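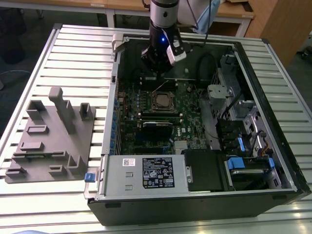

# Old tower: strip it or rebuild it?

**Skitum Tinkerers board » Desktops & older gear**

---

**ilham_j**

G'day all, Ilham Jugah here, first post after months of lurking. I've got an old black tower open on the bench with the CPU already out, and I can't decide what to do with it. Green board, blue caps down the left side near the rear ports, one black memory slot I can see near the card, graphics card still in. Drive cage is on the right with a carrier that has those blue clip handles.

I paid $18 for it at the Flerkcombe tip shop and it came with a box of odds and ends, including two processors that may or may not suit. My neighbour reckons strip it for parts. I'd quite like to get it going as a file server for the garage. What would you lot do?

---

**boxofscrews**

Strip it. Sorry mate! By the time you've bought memory and a decent drive you've spent more than a used small form factor box costs, and those sip power in comparison. Keep the power supply if it tests okay, keep the drive carrier (handy), and flog the card to someone doing a retro build.

---

**marnie_in_the_shed**

Gotta disagree with Boxo, as is tradition. A full-size case with a proper drive cage is exactly what you want for a garage server — room for your fingers, room for a second drive, and the carriers with blue clips come out without a screwdriver if they're the kind I'm thinking of. Squeeze both sides and pull. If it won't budge, look for a screw somebody added later.

Before you spend a cent though, check the socket. Get a torch and look across it from a low angle, from two directions. A bent pin shows up as a break in the pattern. If you find one, leave it alone until you've got a magnifier and a steady hand.

---

**ilham_j**

Ta Marnie. What about the thin wire that loops up over the socket? It's been in my way every time I lean in and I can't work out where it's meant to go.

---

**marnie_in_the_shed**

Hard to say without following it to both ends. Could be a front panel lead, could be an intrusion switch, could be somebody's temperature probe. Trace it with your finger, write down where it plugs in, then tuck it to the side before the cooler goes on. You do NOT want it pinched under the heatsink.

---

**solder_pete**

Jumping in on the caps. Blue doesn't tell you anything on its own, the colour's only the sleeve. What matters is the tops. Flat is good, domed or crusty is bad. I recapped a board out of a Boateng office machine last July and every one of the eight I replaced had a bulging top. Took me a whole Monday and I burnt my thumb, but it still runs.

---

**boxofscrews**

A whole Monday on a board worth less than the solder!

---

**solder_pete**

It was raining and I enjoyed myself, Boxo.

---

**kettle_on**

Nobody's mentioned the power supply yet. Read the label before you plug anything in — you want the input voltage, and the current on the 12 V rail if you're going to leave the graphics card in. For a file server I'd pull the card completely, provided the board has onboard video. Less heat, less noise, less dust to collect.

And please don't open the supply itself to clean it. Blow it out through the vents and leave the lid on.

---

**ilham_j**

I'd been wondering about pulling the card, so that settles it. Is it just the bracket screw and a latch?

---

**kettle_on**

Usually, yep. Screw at the bracket end, latch at the other end of the slot. Latches on older boards go brittle, so push it with a plastic pen and not a screwdriver. If you slip with a screwdriver you'll gouge a trace, and then Boxo wins.

---

**boxofscrews**

I'm a gracious winner.

What's your power cost, Ilham? My old tower drew 141 watts sitting there doing nothing, measured at the wall. I swapped it for a little box that idles at 16. Left on all day, every day, that's real money.

---

**marnie_in_the_shed**

Fair point, but was that with the big gaming card in it? And who says it has to be on all day? Mine wakes up after tea, does the backups and goes back to sleep.

---

**boxofscrews**

...the big card was in it, yes.

---

**ilham_j**

Okay, plan for now: trace the mystery wire, torch on the socket, check Pete's cap tops, pull the card. If the socket's clean I'll try the first processor with new paste and see if it'll post. If it's cactus I'll strip it, and Boxo can have first dibs on the drive cage. I've got a wall meter somewhere too, in one of the Grikasari tubs under the stairs, so I'll get a proper idle figure.

---

**solder_pete**

Change the coin battery while you're in there. Cheap, and it saves you chasing a clock problem later.

---

**ilham_j**

Good call, adding it to the list. Off to find the torch.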